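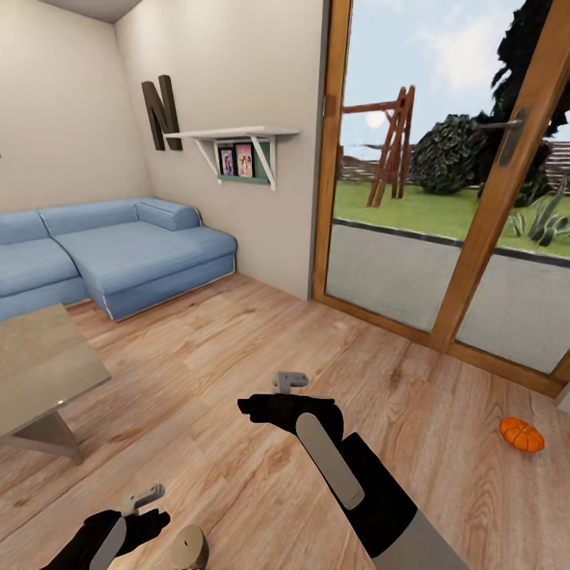
2024-05-26

My sister signed us up for the open day at Alham, the hospice out past the reservoir, and then came down with a cold. So I went alone, with her list of questions, to look at a place to die in on behalf of our father, who is 84 and was at home watching golf.

He knew I was going. "See if they have parking," he said. They have parking. It's gravel, it slopes, and the accessible spaces are at the top of the slope, which I mention for anyone arriving with a walker or a bad knee.

There were more of us than I expected. We got name tags and a folder with a pen in it, and for a minute it felt like touring a college. People even had the same look parents have on those tours, trying to seem relaxed while reading the fee schedule.

## The talk

Abilio Sarmiento runs the nursing side and gave the opening talk. He has been a hospice nurse most of his working life and he talks like someone who has been interrupted by call bells for all of it, in short pieces, always getting back to where he was.

Last year Alham looked after 964 people. Of those, 698 never slept a night in the building, because the nurses went to them. I had driven out there thinking hospice was a place you get taken to, and judging by the murmuring, so had most of the room. The inpatient house, which they call Zisia after the woman who left them the land, has nine beds. It's for symptoms that can't be brought under control at home, and for short stays when the family needs to sleep.

The average stay in Zisia is short and a fair number of people go home again. He said that part twice.

A man near the front asked when you're supposed to call. Sarmiento said that families usually tell him they wish they'd called sooner, and that asking for an assessment doesn't commit you to anything. You can also sign on and then leave if you change your mind, or if a new treatment comes along. I wrote this down with the free pen.

Money came next. The private room rate, for people whose coverage doesn't pay for room and board, is $3469 a week. There was a silence of the kind you get in restaurants. Then he explained who pays that (few people) and how to find out if you're one of them (call the billing office, ask for a written estimate, don't rely on a brother-in-law). The folder has a page on it. Read the page before you panic. I did it in the other order.

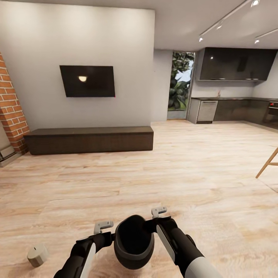
## The tour, and the breathing lady

We went round in small groups. The hallways are wide and they don't smell of anything, and I had been braced for a smell. We saw the family kitchen, the chapel that is careful not to be any particular chapel, and the bathtub, which tilts and lights up and has a longer waiting list than the beds.

My group spent most of its time with the respiratory therapist, who had set up in the day lounge. My father's trouble is his lungs, so I had questions. Her main points, as I have them in my notes:

- Breathlessness can be treated even when the disease behind it can't. A low dose of morphine is one of the usual tools, and it isn't a sign that someone has given up on you.
- A small fan pointed at the face helps a lot of people. It costs less than the folder did.
- Sit forward, arms resting on a table or pillow, shoulders down. Breathe out longer than you breathe in.
- Write down what brings an attack on. Stairs, showers, arguments and large dinners were all mentioned by the group.
- If it gets suddenly worse, call the night line. Don't wait until morning to be polite.

She also showed us the Pluvlow, a bedside humidifier they're trying out. It hums in B flat, according to a retired choir director in our group, who would not let it go.

## The paperwork table

Lunch was sandwiches from Mateos, and the egg salad went first. After that came the session I'd been dreading, on advance directives. You sit at a table with a stranger and a form and talk about feeding tubes with your mouth full.

The social worker was good. She told us to pick the health care proxy before anything else, and to pick the person who can stay on the phone with a doctor without crying or shouting, even if that isn't the oldest child.

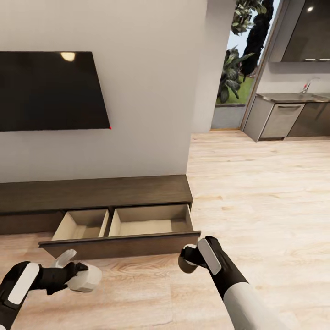 I am the oldest child. I thought about who in our family can stay on the phone, and it's my sister, cold and all. She also told us to give copies to everyone, the doctor included, and keep one where the ambulance crew will look for it. A safe-deposit box is apparently the classic mistake. Our father's is in one. He signed it in March and was very pleased with the box.

I asked my sister's questions at the end. Pets can visit, yes. Visiting hours don't exist for family, and there's a foldout bed in each room in Zisia that Sarmiento described as "a bed in the legal sense." Wine is allowed. The Wi-Fi is poor at the back of the house.

Dad wanted to know about the parking, so I told him. Then he asked about the wine, and then, during a long putt, whether the nurses really come to the house. I said they do. He's agreed to the assessment visit as long as it isn't during a tournament. We're getting the directive out of the bank this week, and I still have to order the fan.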